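Kimach two-arm bench: README

Kimach is a pair of small robot arms set up in the shared workshop at Stultdale. This folder holds the recordings made on it so far, the settings used, and notes for anyone who wants to repeat the work or add to it. The repository is kept by Ambros Ruchti.

Status

In use. The folder layout is stable, the labels are not. Expect task names to change before the next upload.

What is in the folder

episodes/ has one subfolder per recording, 1205 in all. Each contains the head camera video, joint positions for both arms, gripper opening, and a text file with the task name.
config/ has the joint limits, home poses and camera settings.
tools/ has the replay script and the script that checks for dropped rows.
notes/ has the bench log, typed up from the paper one. Spelling is as found.

Joint positions are logged at 50 rows per second. Video is 10 frames per second, so there are five joint rows to every picture. The timestamps come from one clock. Do not line the two up by row number; use the timestamp column.

Tasks

There are 26 task names. Most are pick and place with household and workshop things: move an object from a rack to a box, from the table to a rack, from one hand to the other. A few are push tasks with the gripper closed. The object name in the task file is whatever the operator typed, so "tape", "packing tape" and "clear tape" may all mean the same roll. A merged list is in notes/objects.txt but it has not been applied to the episodes.

Running a replay

1. Clear the bench and put both arms in the home pose.
2. Turn on the left arm, wait for it to finish starting, then turn on the right.
3. Run the check script on the episode you want.
4. Run replay with the slow flag the first time. Keep a hand on the stop button.

Replay does not look at the camera. It repeats the recorded joint positions and will close on air if the object is in the wrong place.

Bench setup

The table is covered with black cloth. Smooth it before a session, and look for lint while you are at it. Cables need enough slack for the wrist to turn all the way. Ikmont is the name of the mount file for the head camera, and Aigner is the name of the logging script; both names turn up in the older notes.

For tape tasks the rack goes in the middle and the open cardboard box to its right, within reach of the right gripper.

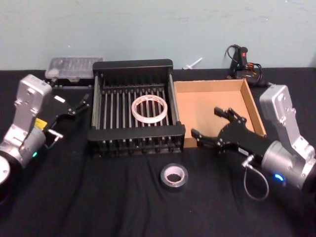 Andri Grabner asked whether the home poses could be moved farther apart, as the two grippers come close together in the handover tasks and the slow flag hides it. The limits in config/ were left alone for now. If you change them, save a copy under a new name and write that name in the episode's text file.

Known problems

The right gripper reads slightly open when fully closed. The offset is in config/ but is not subtracted from the logs.
Some July episodes have no task name. They are marked "unknown".
The check script stops at the first bad row and does not report later ones.

Adding episodes

Use the same folder layout, run the check script, and add a line to the bench log with your initials.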